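Adebayo Ekpo has spent the fall collecting examples of a robot working its way down a simulated hallway, and he's not in the mood to sell it to anyone. "People hear that a machine learns from examples and they stop asking who made the examples," he says. "I made them. On a bad day they look like it."

The project is called Perier. The drawer task is the one he grumbles about: drive up to the sideboard, line up a gripper with a handle, pull. In October he and a colleague at Stallard recorded 70 tries and threw out 19. 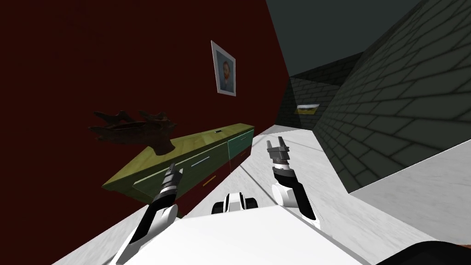 So why do it in simulation at all? It's cheap, Ekpo says, and when a try goes wrong you reset the hallway and start over.

I asked whether cheap was the same as useful. He took a while. "The bricks in there are just a pattern. The drawer slides the way we told it to slide. If the real one sticks, I don't have an example of sticking."

He is no kinder about variety. A system shown the same cabinet over and over may only be learning that cabinet, and he suspects some good scores come from exactly that.
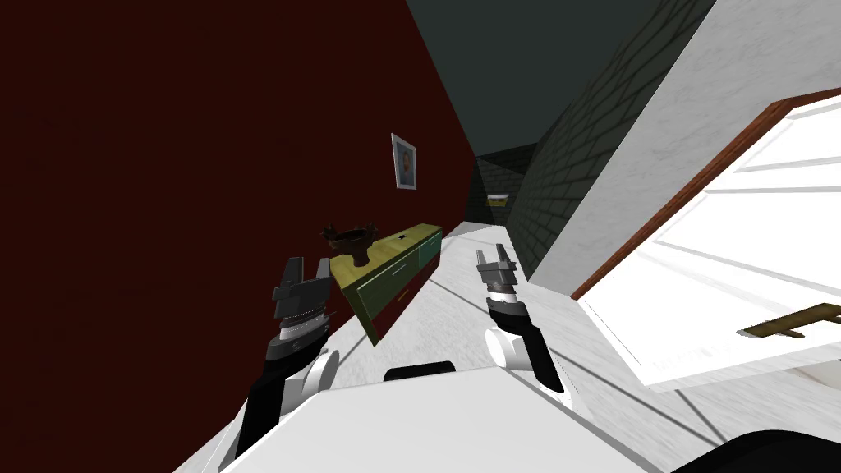 What the scores leave out

Stallard's internal report gives one success rate per task. Ekpo would like to see the discarded tries published next to it. "Who decided they were bad? Me, at my desk, 8 hours in."

He also distrusts the close view from the gripper. It's fine for fingers on a handle, he says, and a poor guide to where the robot is in the hall.
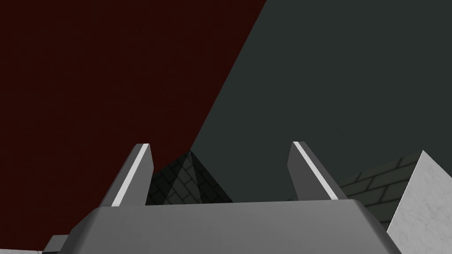 Open gripper in the simulated hallway, Perier project.

The next batch is supposed to bring in different furniture. Ekpo has asked for sticky drawers too, and hasn't heard back.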